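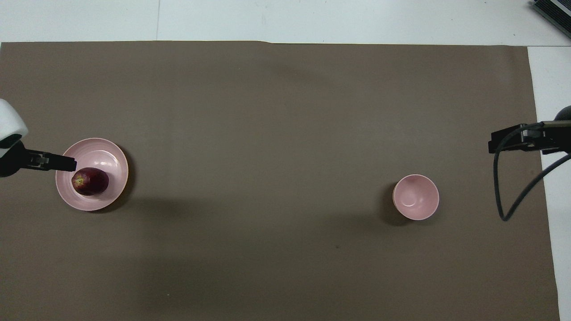 4. Medición del ángulo de contacto sobre superficies recubiertas

4.1 Alcance

Este capítulo describe la puesta en servicio del goniómetro Dorlow y el procedimiento de medida del ángulo de contacto estático por gota sésil. Se aplica a muestras planas y rígidas. Para fibras, polvos y membranas porosas, véase el capítulo 6. Las medidas dinámicas (avance y retroceso) requieren el módulo de dosificación continua y se tratan en el capítulo 5.

4.2 Condiciones previas

El equipo debe permanecer encendido un mínimo de 20 minutos antes de la primera medida. Durante ese tiempo la fuente de luz se estabiliza y el nivel de fondo deja de variar. No abra la tapa lateral en esta fase.

La muestra y el líquido de ensayo deben estar a la misma temperatura que la sala. Si las muestras proceden de cámara fría, déjelas reposar en un recipiente cerrado con desecante.

NOTA: El agua de ensayo debe ser ultrapura y recién extraída. El agua almacenada en frascos de polietileno puede arrastrar plastificantes que reducen la tensión superficial y falsean el resultado a la baja.

4.3 Preparación de la muestra

1. Manipule la muestra con pinzas y solo por los bordes. Una huella dactilar altera el ángulo en toda la zona contigua.
2. Enjuague con isopropanol y después con agua ultrapura. No frote.
3. Seque con nitrógeno filtrado, con la boquilla inclinada respecto a la superficie.
4. Compruebe a contraluz que no quedan cercos de secado. Si los hay, repita desde el paso 2.
5. Fije la muestra a la platina con las dos pinzas laterales. La cinta de doble cara solo se admite en láminas delgadas y nunca debajo del punto de medida.

PRECAUCIÓN: El isopropanol es inflamable. Trabaje en campana y retire los frascos abiertos antes de encender la fuente de luz.

Los recubrimientos de la serie Florkar no toleran el isopropanol. En estas muestras, sustituya el paso 2 por un enjuague prolongado con agua ultrapura y anótelo en la hoja de medida.

4.4 Nivelación de la platina

1. Coloque el nivel de burbuja en el centro de la platina.
2. Ajuste primero el tornillo trasero y a continuación los dos delanteros.
3. Gire el nivel un cuarto de vuelta y repita la comprobación.
4. Apriete las contratuercas sin forzar y verifique que la burbuja no se ha desplazado.

Una platina inclinada produce valores distintos a izquierda y derecha de la gota. El programa Cuadros muestra ambos por separado. Una diferencia superior a 2 grados obliga a nivelar de nuevo.
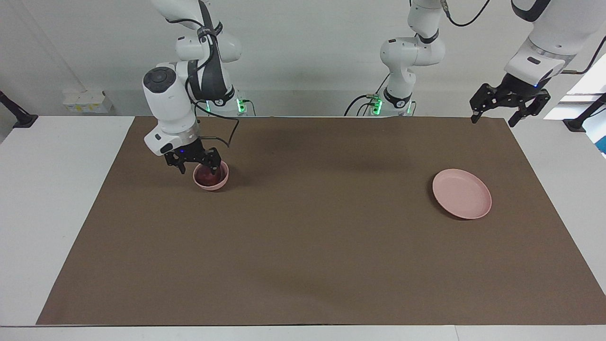

4.5 Ajuste de la óptica

1. Baje la aguja hasta que su extremo aparezca en el tercio superior de la ventana de Cuadros.
2. Enfoque sobre el borde de la aguja – no sobre la superficie de la muestra – hasta obtener un contorno nítido.
3. Ajuste la intensidad de la luz hasta que el fondo sea uniforme y sin zonas saturadas.
4. Introduzca el diámetro exterior de la aguja en el campo de escala y pulse Calibrar.

La calibración se pierde al modificar el aumento. Un cambio de enfoque pequeño no la invalida.

4.6 Depósito de la gota y lectura

1. Seleccione un volumen de 3 microlitros.
2. Dispense la gota de modo que quede suspendida de la aguja.
3. Suba la platina lentamente hasta que la superficie toque la gota y vuelva a bajarla. No deje caer la gota: el impacto la extiende y el ángulo leído no corresponde al equilibrio.
4. Espere a que la línea base se estabilice y pulse Capturar.
5. Revise la línea base trazada por el programa. Si no coincide con la línea de contacto, corríjala a mano.
6. Desplace la platina hasta una zona seca y repita la medida.

El ajuste elíptico es adecuado para la mayoría de los recubrimientos. En superficies muy hidrófobas utilice el ajuste de Young-Laplace, menos sensible a la deformación de la gota por su peso.

4.7 Mantenimiento

Limpie la aguja al final de cada serie. Sustituya la junta del émbolo Ander cada 4000 dosificaciones – el contador figura en el menú Servicio – y ponga el contador a cero después del cambio.

Revisión del capítulo: 21 de junio. Redacción: Fidelina Rivadeneyra. Verificación: Yurani Arboleda.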